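About Us – Starkatik

Home | What We Do | Bench Rules | Join | Contact

Who we are

Starkatik is a small robotics shop. We teach arms to do kitchen chores – opening doors, pulling racks, turning knobs – and we write down how to do it without breaking the arm, the appliance or anybody's fingers. The writing down is half the company. Maybe more than half some months.

Started by Raelene Whitelaw and Renu Ahuja. Raelene came from appliance testing, Renu from machine safety. Both were tired of labs where the rules lived in one person's head. First job was a one-page checklist for a customer called Whitcombe. It grew. The current Bench Rules run to 176 items and yes, we know, that's a lot. Newer staff get the short version first.

What we do

Task trials on household appliances. Written procedures for other people's robot benches. Reviews of procedures you allready have (bring the ugly draft, we prefer it). One day courses, here or at your place.

We don't build arms and we don't sell them. Please stop asking Renu for a quote.

How we work

Full rules are on the Bench Rules page. The ones visitors ask about most:

Stop button within reach of a person who is doing nothing else. Not typing, not holding a coffee.

Hinged doors – slow approach, low force limit, and the limit gets written on the run sheet before the arm moves. A door folded down is a lever. Don't lean a gripper on it.

Heat. Any appliance with a heating element is treated as hot untill a person has checked it. Read the maker's warning labels and copy them into the run sheet word for word. If a label is in a language you can't read, get it translated first.

Glass doors get looked over before and after every session. Chips, cracks, loose screws. Write it down even when it's fine.

Two arms on one appliance means both arms stop when either one stops. No exceptions, this was item 3 in the very first draft and it hasn't moved.

Scuffed finger pads are OK. Torn ones are not. Swap and log.

Every run gets a sheet, including the bad ones. Especially the bad ones. We keep the last 500 on paper in the front office and you can come read them.

Disagreements

Anyone can call a stop. Trainee, visitor, the person delivering lunch. Nobody has to explain till afterwards. Then 60 seconds hands off, then we talk about it. Rules get changed every August, when everybody brings the ones they hate and we argue. Jolene Gilchrist keeps the list all year – send yours to her, not to Raelene.

The Giso rule set, which some of you know from the course, is the cut-down version for schools. Free to copy. Keep the name on it please.

Toaster oven work

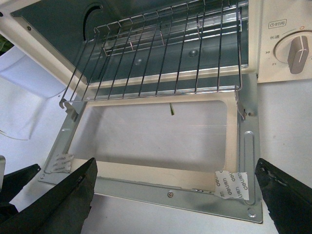
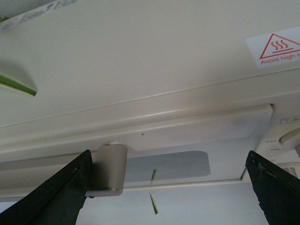
Door and rack, wrist views first, then the wider ones. 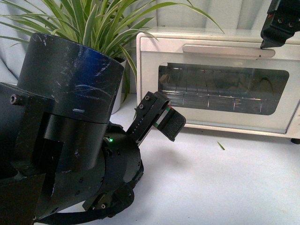
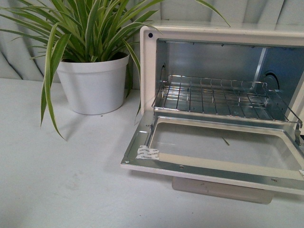

Coralie Ellery wrote to us after the last course that the force limit rule was the one her team fought hardest and the one they'd now keep if they had to throw out the rest. Her only complaint was the run sheet – too many boxes, and the one for notes is too small to hold a real sentence. Fair. We're making it bigger. She also wants the heat check signed by the person who did it and not by whoever is at the desk, and that goes on Jolene's list for this year.

Visiting

By appointment. Closed shoes, hair tied back, no lanyards near the arms. Bench is upstairs, ring twice.

Courses and bookings: Bronwyn Kereama at the front office. Groups from schools welcome, smaller is better. If you're coming from Nulturum use the side door, parking out front is gone.

Page last updated Saturday, June 9, 2018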